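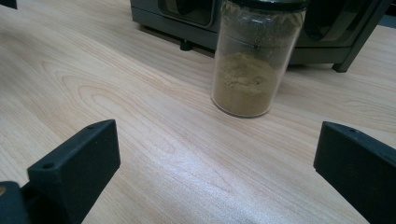 March, handling rules for open-top and powder containers, Menby bench. Draft 2 of the rule sheet goes to Bustora once the numbers below are agreed. Rule 1: lid on before the arm is enabled, no exceptions for short runs. Rule 2: the span between the fingers stays clear at start pose. The jar of tan-olive powder is set up that way, standing ahead of the fingers on bare table, with the appliance behind it. Dust coats the inner wall above the powder line, so fill level is to be read off the lower edge of the mound — never off the haze.

Rule 3: approach speed limit 40 mm/s inside the last 18 cm. Hundametti sheet says 7 cm. Too short for a tall jar, keep 18.

Rule 4: stop and log any contact with whatever stands behind the target, even a light one.

Open: Henao wants grip force per container type. Glass and clear plastic need separate lines — material to be written on the log before the run.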